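Right, thread time. We've finally got a result I'm happy to talk about, so here's the long version of what I've been banging on about since last year (1/14) 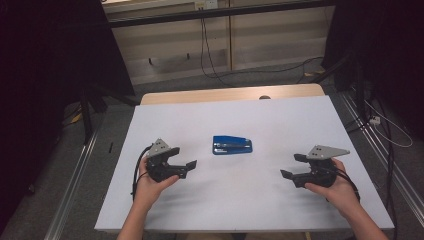
The question we started with was dead simple. If you want to teach a two-armed robot a job by showing it, does it matter how tidy your showing is? Everyone in our corner has an opinion and hardly anyone had tried it on purpose. (2/14)

So we tried it on purpose! The project's called Jumbridge. You hold a gripper in each hand, you do the task yourself, and everything you do gets recorded and used for training. The arms only come in at the end, when the policy gets tested. (3/14)

The task: pick up a stapler between the two grippers, turn it end for end, put it back down. Sounds like nothing. It's horrid. A stapler has a hinge, so if you squeeze it in the wrong place it opens its mouth at you, and if one hand is a bit ahead of the other it twists out. (4/14)

Which is why we like it. With a block you can get away with a sloppy second hand. With a stapler both hands have to agree with each other the whole way through, or you're picking it up off the carpet. Again. (5/14)

We made 2 sets of demos. For the tidy set I had to start every go from the same pose, take the same route and never hesitate. If I fumbled, it went in the bin and I did it over. 61 demos made the cut and I was thoroughly sick of staplers by then. (6/14)

For the messy set, also 61, the rule was that nothing gets binned. Start wherever you like, come in wonky, miss the grab, have another go. The only thing I wasn't allowed to do was give up halfway. Much more fun to record, I must say! (7/14)

Same network, same training settings, same number of demos. We trained each policy from scratch 7 times with different seeds, and I'm so glad we did, as the first pair of runs on its own would have had me writing a completely different thread. (8/14)

OK so. When the stapler starts bang in the middle and nice and straight, the tidy policy wins. It's quicker and smoother, and it looks lovely. If you only ever filmed that bit for a talk you'd go home thinking tidy was the answer. (9/14)

Nudge the stapler off to one side though, or knock it while the arms are moving, and the tidy policy goes to pieces. It carries on as if it's got hold of something and solemnly turns a handful of air. The messy one stops, backs off and comes in again. That held for every seed. (10/14)

My favourite bit — the messy policy picked up my habit of nosing the stapler straight with the left gripper before going for the grab. I didn't know I did that. I went back through the recordings and there I was, doing it over and over like a cat with a biro. (11/14)

Things I'd be careful about. It's one task and one sort of object. It's also one person's hands, mine, and I'd had loads of practice by the time I got to the messy set, so my mess is probably quite good mess. We recorded tidy first and we should have mixed the order. Lesson learnt, grumble grumble. (12/14)

A few of you asked if you could just add noise to the tidy set and save yourself the bother. We did try a quick version of that. It helped a bit with the off-centre starts and did nothing for recovering from a missed grab, I think because there's no missed grab in there to learn from. Want to do that one properly before I say more. (13/14)

Next up is getting other people to do the recording, and swapping the stapler for something floppy (a pencil case, if I get my way). Aiming for April. The write-up and both sets of demos went up on the Jumbridge page on 3/2/24, fumbles and all, so have a dig and shout if anything looks off — I'll be in the replies with a cup of tea. (14/14)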